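Unit 4 Handout: The Berinville Relief Party

Read this before section. Bring your route map from last time.

Background

Berinville was a supply town at the foot of the pass. By the end of its second summer it had 292 residents, most of them families waiting to go west. The Ayele company left there in June with 25 wagons. The trail guide they carried put the crossing at 470 miles, but it left out the detour around the salt flats. The extra distance cost them most of their spare oxen.

Key points

The company split at Baso Creek. The larger group kept to the river. The smaller group took the ridge and ran short of flour first.

Flour, bacon and dried beans made up nearly all of the diet. Fresh meat was rare after the second month — hunters had to go too far from the wagons. 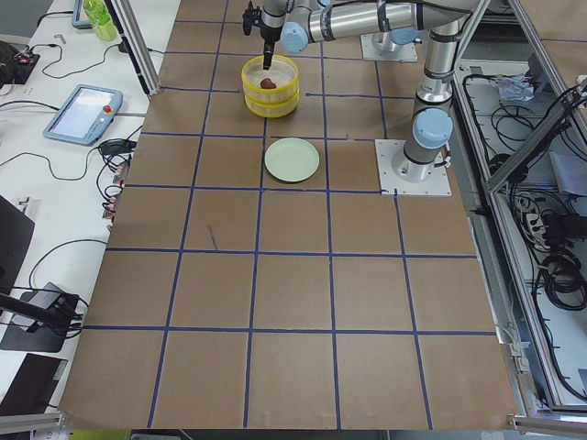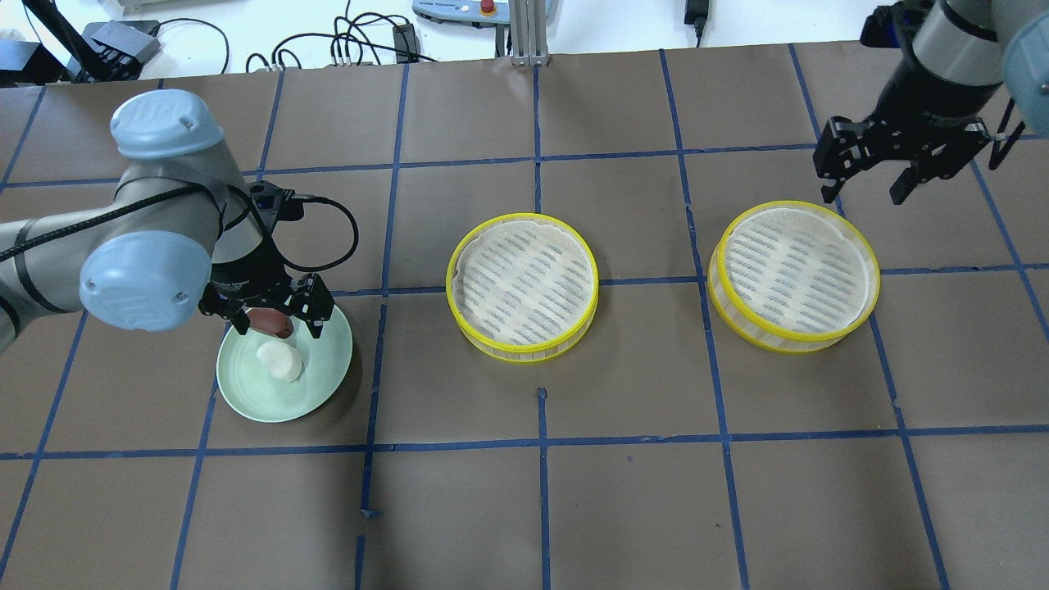
Unit 4, page 3

Relief

Word reached Berinville by a rider from the ridge group. The town raised more than 1000 pounds of food and sent it up by mule. Snow stopped the mules below the pass, and the men carried what they could on their backs.

Sources

The Clollix letters are the main source. They were written for relatives back east and leave out most of the quarrels. The store ledger is dull but more reliable on dates and weights.

For section

Mark the split at Baso Creek on your map. Then write one paragraph on why the two groups gave different accounts of it. Use at least one letter and one page of the ledger.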